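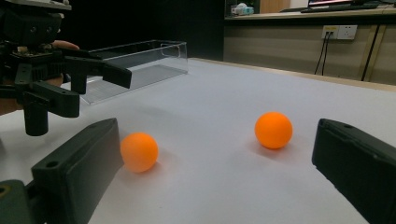 Clindlow hand-held grippers: frequently asked questions

Do I need a robot to record a demonstration?
No. The operator holds the gripper and does the task by hand. The arm is only needed when the trained policy is run.

Can two grippers be used at once?
Yes. Start both from the same session screen so that their clocks match. A pair recorded as two separate sessions can't be merged later.

How many demonstrations does a task need?
For a simple pick and place with small balls, about 975. Tasks that use both hands usually need more. Vary the starting positions between takes.

How long should one take be?
Between 12 and 16 seconds suits most table tasks. Longer takes are accepted – they are split on upload.

Should I delete takes where I dropped something?
Keep the take if you picked the object up again and finished. Delete it if you stopped part way.

Can I mix hand-held takes with remote control takes?
Yes, from release 13 onwards. Remote control takes must come from a Jernska or Veddale arm and need their own label. The Iyer arm is not supported yet.

The finger positions drift during a session. What should I do?
Close the jaw fully, hold it for a second and choose Reset Zero. If the drift comes back, check the finger screws.

Who do I contact about calibration files?
Kuldeep Pant, through the support form. Include the serial number of each gripper.

Last updated: Sunday, October 25, 2026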